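Progress report, October - Isavach groundwater study

Dear Verena,

It has been a good, busy stretch for us, and I'm so glad to be writing with real numbers! Thabiso and Nadja have now logged 89 wells on the Istetti side, the deepest reaching up to 1000 feet, and the chloride results are back for 40 of them. The salty layer sits a good deal higher in the limestone than our old map had it - we'll redraw that before spring.

Warmly,
Maham Virk

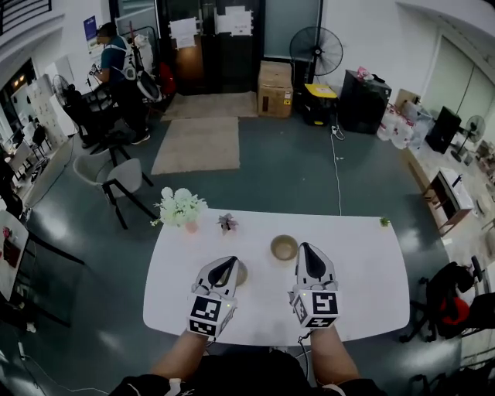 A small tan bowl, another tan bowl or dish and some greenery on the white table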